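About us

Omholm Language School began at Mirta Núñez's kitchen table, with 4 pupils, one shared dictionary and rather a lot of cake. Mirta had promised to teach Spanish to a few neighbours until October, and then October came and they all simply kept turning up (we're so glad they did!).
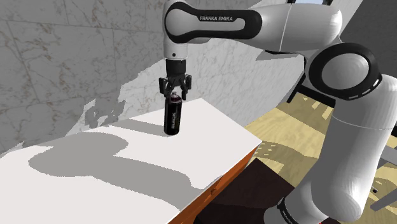
We now teach Spanish, Portuguese and Norwegian, from first hellos right through to reading novels and arguing about them. Soledad Urrutia looks after our beginners, and Damián Montecinos takes the evening conversation groups, which start at half past six and tend to finish whenever the talking does.
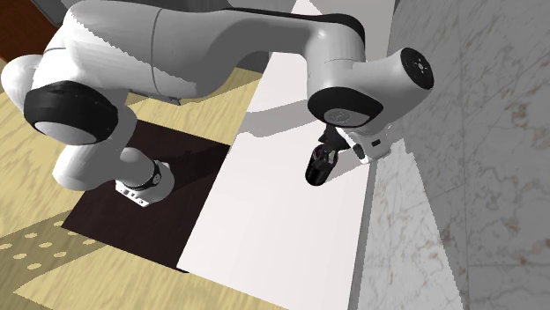

Our lending library has grown to 2,000 books, most of them given by former pupils, and you're welcome to borrow from it even if you're between courses. If you're not sure which level would suit you, do ring and ask for Ivana Toledo, who will happily chat it through with you in whichever language you feel brave enough to try.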